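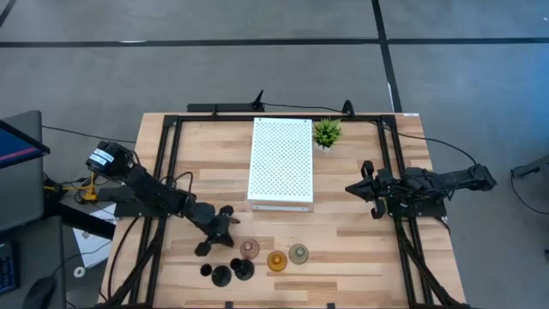

Figura 2.1 -- Dois braços montados frente a frente, com copos de vidro colorido e peças pretas sobre o tampo de madeira.

Capítulo 2
Da observação ao comando

2.1 O problema do tempo

No capítulo anterior tratámos o robô como uma cadeia de articulações, e supusemos que o valor de cada ângulo era conhecido em cada instante. Esta suposição foi cómoda. No software que controla uma célula real, ela deixa de valer logo que se acrescenta a primeira câmara. A imagem chega depois do ângulo, o comando é calculado sobre os dois, e o motor recebe um valor que se refere a uma posição já passada.

Chamamos observação ao conjunto de leituras que o programa aceita como simultâneas. Uma observação contém, no caso que vamos estudar, as imagens das câmaras, os ângulos dos dois braços e a abertura das duas garras. A palavra "aceita" é importante nesta definição. As leituras nunca são simultâneas em sentido estrito, e é o programador quem decide qual diferença de tempo tolera.

Em todo o capítulo usamos o Ratby, a camada de mensagens apresentada na secção 1.4. Cada mensagem do Ratby traz dois carimbos de tempo: o da captura, escrito pelo dispositivo, e o da chegada, escrito pelo computador. O leitor deve habituar-se desde já a trabalhar com o primeiro. O carimbo de chegada é mais fácil de obter e parece mais regular, mas inclui a espera na fila, e essa espera cresce precisamente quando o computador está ocupado.

Consideremos um registo curto, com 3472 imagens de uma câmara de pulso. A regra de emparelhamento procura, para cada imagem, a leitura de ângulos mais próxima no tempo de captura e rejeita o par se a diferença ultrapassa o limite escolhido. Com um limite estreito, ficaram 2427 pares. As imagens restantes não estavam defeituosas; faltava apenas uma leitura de ângulos suficientemente próxima. Um aluno que olhasse só para os pares aceites não encontraria nenhum erro, e mesmo assim teria perdido uma parte do movimento. 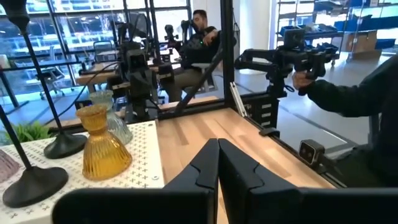 A perda não se distribui por igual. Concentra-se nos momentos em que os dois braços se movem ao mesmo tempo, quando há mais mensagens no barramento. São também os momentos que mais interessam a quem quer aprender uma tarefa de duas mãos a partir de demonstrações. Por esta razão, o exercício 2.3 pede um gráfico das rejeições ao longo do tempo, e não somente o seu total.

Existem duas soluções habituais. A primeira é interpolar os ângulos entre duas leituras vizinhas. Funciona bem para as articulações, cujo movimento é contínuo, e funciona mal para a garra no instante do contacto. A segunda é guardar um histórico curto de cada fonte e deixar que o consumidor peça o valor num instante dado. O gravador Castalitz segue esta segunda via, com um histórico de 72 mensagens por fonte. O tamanho é configurável, mas recomendamos que não se altere antes de ler a secção 2.5.

2.2 Objetos que a câmara vê mal

Resolvido o tempo, fica a questão do conteúdo. Uma câmara de profundidade devolve, para cada píxel, uma distância ou a indicação de que não foi possível medi-la. Para uma peça opaca e mate, a segunda resposta é rara. Para um vaso de vidro é frequente, e há um caso pior: a câmara devolve uma distância válida que pertence à mesa por trás do vidro.

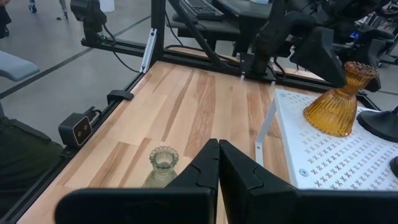
72 Capítulo 2 -- Da observação ao comando

O planeador que usamos neste livro, o Addo, recebe uma nuvem de pontos e constrói com ela um mapa de ocupação. Se o vidro não aparece na nuvem, o Addo considera livre o espaço onde o vaso se encontra e pode traçar por ali a trajetória do cotovelo. O planeador está a fazer corretamente o seu trabalho. A falha encontra-se antes dele, na passagem da imagem para o mapa, e é lá que deve ser corrigida.

A correção que propomos tem a seguinte forma. Um segmentador de imagem a cores delimita a região do objeto transparente; as distâncias dentro dessa região são descartadas, mesmo quando parecem plausíveis; no seu lugar coloca-se um volume simples, por exemplo um cilindro, apoiado no plano da superfície mais próxima. O volume é maior do que o objeto. Isto custa algum espaço de manobra à garra -- veremos na secção 2.4 como o reduzir na fase final da aproximação.

Convém que cada célula do mapa guarde a origem do seu valor. Na biblioteca Enum, que acompanha o livro, os estados possíveis são: LIVRE, OCUPADO, DESCONHECIDO e SUPOSTO. O último serve para os volumes que acabámos de descrever. O Addo trata SUPOSTO como OCUPADO durante o transporte, e consulta a imagem do pulso antes de entrar numa célula deste tipo.

Nota sobre as versões: os programas deste capítulo foram verificados em 27 de março de 2026 com o Ratby 2. Na versão anterior, o carimbo de captura tem outro nome, e a tabela de equivalências está no apêndice B.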